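Budget for the rooms before the robot

Most equipment plans for home robotics begin with the machine. Someone asks for an arm, a base and a spare battery, and the simulation work goes under "software, other" at the end of the sheet. I think that order is wrong, and our last plan at Karpenko shows why.

We asked for one Drellari mobile unit and 13 simulated rooms to go with it. The unit took four meetings. The rooms took a few minutes, and we paid for that later. Every room has to be built, checked and kept up to date, and a plain bedroom still needs a floor with enough open space to drive across, furniture of believable size and a few things lying where a tidy person would not leave them. 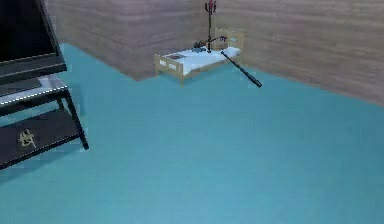

What a room should cost

A bedroom like this one has a bed, a television on a stand, a coat rack and a handful of small objects. It looks cheap. The long black stick leaning off the mattress is where the money goes, as a leaning object has to be given a sensible weight and grip before any test with it means much. Severyn Yatsenko, who ran our Birum trials, wanted 20 hours set aside per room. We allowed far less and spent the difference anyway, out of the repair fund.

The supplier, Korken, quoted 1,128 for a bundle of 123 ready-made objects. I would buy it again, but I would put it in the first year with the hours needed to check each object.

My view is that the rooms should be priced first and the hardware chosen to suit them. A unit can be hired for a month if the money runs short. I have yet to find anyone who will hire out the time to fix a bad room.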